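How to get rush seats for Kombo at the Staltetti

Updated for the July run. Quick version because I keep getting the same email.

Kombo is sold out most nights, and what's left on the regular site is premium center orchestra at $375 a seat. Don't pay that. The Staltetti holds 1,969 people and a small block goes on sale the morning of every performance for $28. You just have to know how it works, and the theater's own page explains it badly.

What you need

A photo ID. The card you're paying with (box office takes no cash before noon, don't ask me). The Usum app on your phone, logged in, with your card already saved. Something warm if it's early in the run, Stirnivcombe mornings are cold even in summer and the line is on the shady side of the building.

Step 1. Pick your show

Matinees are harder than evenings. Always. School groups, families, people driving in for the day. If you've got any choice go for an evening early in the week. The understudies go on more often at the end of a long run too, and some of them are better than the names on the poster – if you don't care who's singing you have a lot more nights to play with.

Step 2. Enter the app lottery the night before

Open Usum, find the show, hit Enter. Takes ten seconds. Entries close at midnight. Enter for two seats even if you're going alone, you can drop one when you claim and your odds are the same either way.

Turn on notifications. People win and sleep through it. You get one hour to claim, then it goes to someone else and you get a sad little gray message. Ask me how I know.
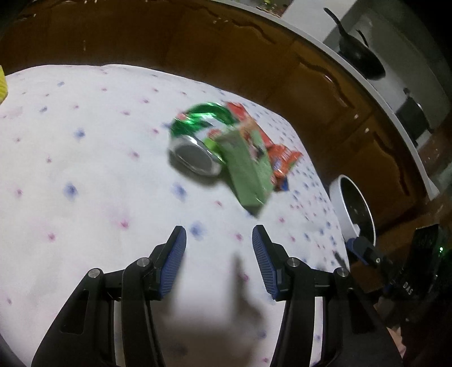 Gripper with blue ribbed pads and a round pot

Step 3. Lose the lottery, go stand in line

Most days you'll lose. Fine. Winners are picked at 8 and the box office opens at ten, so you can check your phone in line. I get there before seven for a Kombo evening, closer to six for a matinee.

The line starts at the side door, not under the marquee. There's always a few people under the marquee who have been there an hour and are in the wrong place. Be nice and tell them.

One person can buy two tickets. You can't hold a spot for a friend who shows up at nine thirty. The staff don't police it but the line does.

Bathroom: coffee place across the street, buy something first. Tell the person behind you before you go and come straight back.

Step 4. At the window

Say "rush for tonight" and how many. They'll offer you what they have and you get maybe a few seconds to decide with everybody breathing on your neck, so know the layout before you get there.

Box seats, house left: take them. You lose a slice of the stage, mainly the stairs, and almost nothing important happens on the stairs till the end of act one.

Box seats, house right: okay. The harbor number is staged way over on your side and you'll be looking at the backs of heads.

Front row: loud, fun, you'll see the sweat. You won't see feet. If you're going for the dancing skip it.

Standing room: only if seats are gone. It's a long second act. Wear real shoes.

Ask if there's a pair together. If they say no ask if there's two singles near each other. Thats how we ended up one behind the other last time and it was totally fine, we talked at intermission like normal people.
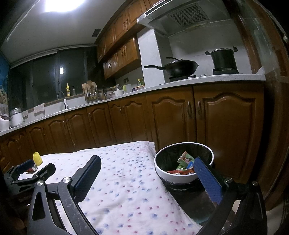 Step 5. Check the ticket before you walk away

Date, time, section. On two-show days they do mix them up, and once you're off the window it's your problem. Rush tickets don't get refunded or swapped. They also can't be moved into Usum, paper only, so don't put them through the wash.

If you strike out

Go back an hour before curtain and ask about returns. These are full price seats people handed back, sometimes the theater knocks them down at the last minute, sometimes it doesnt. No list, no line most nights, just ask every ten minutes and be polite. It's worked for me twice, both times in the rain.

And listen to the cast album first. The lyrics in the opening go by fast and the sound in the boxes is a bit muddy – you'll catch way more if you know the words going in.

Doors open 45 minutes before. Bags get checked, water's allowed if it's sealed. Late seating is after the third song and they hold you in the lobby till then.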